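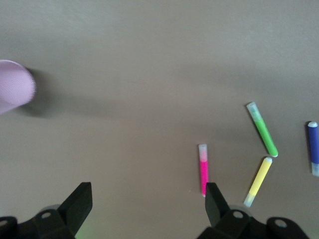

I've been trying to stop eating lunch at my desk since April. The rule I set myself was simple enough: at one o'clock the laptop goes shut and I go somewhere else for half an hour. What I hadn't reckoned with was how much of my desk would need clearing before I felt able to leave it. A plain grey-brown top with something pink at one side of it is how I like a table now, and for most of last year I couldn't have told you what colour mine was.

The food side has been easier. Kazue Kudo lent me a rice cooker when she moved flat and I make a batch every third evening. Lunch is 300 g of cooked rice, whatever greens are left, and an egg. If I've been to the shop there's smoked mackerel. It costs me less than the sandwich from Retier, which went up again and is mostly bread.

I walk as well, if it isn't raining. Down to the canal, over the footbridge and back is 16 minutes at my pace. Seung-woo Shim from the second floor comes along some days and we don't talk about work, apart from the week the boiler went. He has started bringing a flask of tea from Chae, the place by the station. I find it a bit smoky but I drink it.

Has it made a difference? I sleep about the same. The afternoons are better – I used to get nothing done between two and three, and now I usually finish whatever I left at one. I've missed plenty of days, mostly at month end when the invoices are due, and I've stopped writing the missed ones down.

Next job is a proper lunch box, as the current one leaks at one corner.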